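Rusteo: a word list of household linen and laundry

README, last changed 2 September 2020

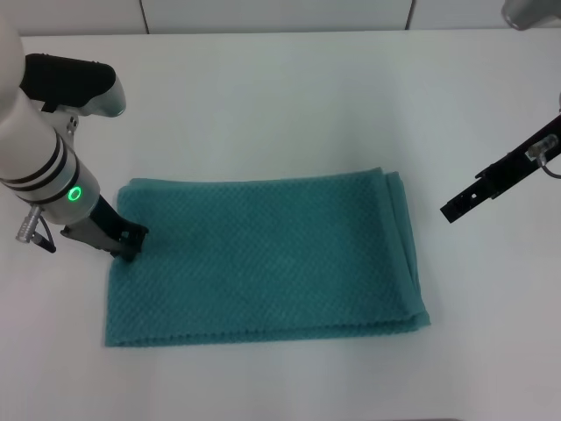 Hello, and thanks for looking in. Rusteo is a list of the words people use for the cloth things in their homes: towels, sheets, tea towels, flannels, blankets, the lot. It has 414 entries at the moment, kept in one plain file, and I've been adding to it in the evenings for longer than I meant to. It began as an argument in my kitchen over whether a flannel and a face cloth are the same thing (they are, I'm standing by that) and then I started writing down what other people said, and then I had a spreadsheet, and you know how it goes from there.

I'm Igor Ziółkowski. I grew up with one set of words in Polish and another in English, and my English ones came from several different parts of Britain at once, so my own usage is a dreadful muddle. Please bear that in mind when you come across an entry that sounds wrong to you. It may well be wrong! Write and tell me.

What's in the box

rusteo.csv is the list itself. One word or phrase per row, UTF-8, commas between the fields, double quotes where a field has a comma inside it.

sources.csv tells you where each word came from, as far as I can say without naming people.

notes.txt is me rambling. It has the longer stories that wouldn't fit in a column, including far too much on the subject of bolster cases.

old/ holds earlier versions. Don't use these for anything, I only keep them so that I can see what I broke.

The columns

id: a number that never changes, even if the word is later removed. There are gaps in the numbering and they're meant to be there.

word: the word as people say it, in lower case unless it's a name.

kind: one of 11 groups, such as bath, bed, table, kitchen, baby, window and "washing day". The last one is where I put words for jobs and tools, so "airer", "clothes horse" and "maiden" all live there together.

meaning: a short plain explanation, written by me. I've tried to keep these to one sentence. I've failed in quite a few places, mostly with curtains.

same_as: the ids of other words for the same thing, with semicolons between them. If A points to B then B should point to A, and if it doesn't, that's a mistake and I'd love to hear about it.

where: the part of the country the person said they learnt it in. It's not where they live now. Lots of blanks here, sorry.

age: old, current or new. This is my own feeling and nothing more scientific than that. "Antimacassar" is old. "Waffle towel" is down as current, although my aunt swears she never heard it said before she was a grandmother, and she bought a great deal of towelling in her time.

sure: 3 means I've heard the word from several people who don't know each other, 2 means one person but a convincing one, and 1 means I've seen it written down somewhere and never heard anyone say it. If you want a tidy list, keep the 3s and throw the rest away.

Where the words came from

Mostly from talking to people. I had a long chat with anybody who'd let me: neighbours, people at work, two very patient women in a curtain shop, my wife's entire family at a christening. Gajewski, the little haberdashery I've been going to for years, let me leave a notebook by the till with "What do you call this?" written at the top and a few scraps of fabric stapled in. That notebook gave me some of the best entries and also several drawings of cats.

A second batch came from old catalogues. Nerivent was a mail order linen firm and I have a shelf of their price lists, bought as a job lot with a box of buttons I wanted more. Their writers had a lovely way with weave names. Huckaback, honeycomb, diaper, crash, all set out with prices per dozen. I took the words only and rewrote every meaning myself, so there's no copied text in the file.

I've left out trade names for colours. I did start on them, then got to the fourth kind of "eau de nil" and gave up.

Weave words, a warning

This is the bit of the list I trust least. People use "waffle" and "honeycomb" for the same cloth, or for two different cloths, or they say "the bumpy one". Weavers will tell you there are proper differences and I'm sure they're right, but I was writing down what people say at home, and at home it's a free-for-all. So the two are joined in same_as, and the notes explain the difference as a weaver explained it to me (twice, slowly). "Terry" and "towelling" are joined as well. "Huck" is joined to "huckaback". "Diaper" has two rows, one for the pattern and one for the thing on the baby, and please don't merge them, I've had to unpick that once already.

Words for edges and folds

Added last December over a long wet holiday. Hem, header, border, selvedge, fold, turn, crease, and then a pile of family words for the neat side of a stack of towels in the airing cupboard. My favourite is "the good edge", which I've now had from three households that have never met. Another family says "book side" for the fold and "page side" for the open layers, and I've taken this up myself. It makes shouting up the stairs much easier.

There's a small set of folding words too: halves, thirds, hotel fold, "in three and over", sausage. These are names only. I haven't tried to write instructions for any of them, partly as I can't agree with my own household on what "thirds" means. Lengthways first, obviously.

Using it

Open the file in any spreadsheet program, or read it with whatever you like. If the Polish letters in the notes come out as rubbish, your program has guessed the wrong encoding, so tell it UTF-8 and try again. Some spreadsheets will turn the same_as column into numbers or dates if you let them. Set that column to text before you open it. I lost an evening to this.

People have used the list for a pub quiz, a crossword, and the search box of a small online shop called Grokico, where customers kept typing "flannel" and being shown shirts. That last one pleased me no end. If you do something with it, drop me a line, I really do like hearing about it.

What it isn't good for

It isn't a dictionary, and it isn't a survey. I asked whoever was nearby, so there are a lot of words from people who like talking about sheets and hardly any from people who don't. Scotland and Wales are thin. Northern Ireland is thinner still. Hardly anyone under twenty is in there, apart from my nephew, who calls every cloth object in the house "a blanket" and was left out on those grounds.

Please don't use the "where" column to draw maps. Someone did, and it had a large and confident patch of colour over a county where I'd spoken to one man at a bus stop.

Sending me words

Yes please! Give me the word, what it means, and where you learnt it. If your gran said it and you've never heard it since, so much the better. One message per word is easiest for me, but a big messy list is fine too and I'll sort it out. I don't need your name and I won't put it in the file.

I'll turn down brand names and jokes, and anything I can't explain in plain words. Rude ones are welcome if they're in real use (there's a surprising number to do with dishcloths).

Still to do

Check every same_as pair by hand.
Split "throw" and "blanket", or decide not to.
Find out what a "roller" is when it isn't a towel.
Type up the rest of the Gajewski notebook, from the page with the tea stain onwards.
Table linen. It's a mess. I put serviette and napkin together and got letters.

Licence

Take it, change it, print it on a tea towel. You don't have to credit me, though a mention of Rusteo is nice so that people can find newer versions. The meanings are mine and I'm giving them away, and the words were never mine in the first place.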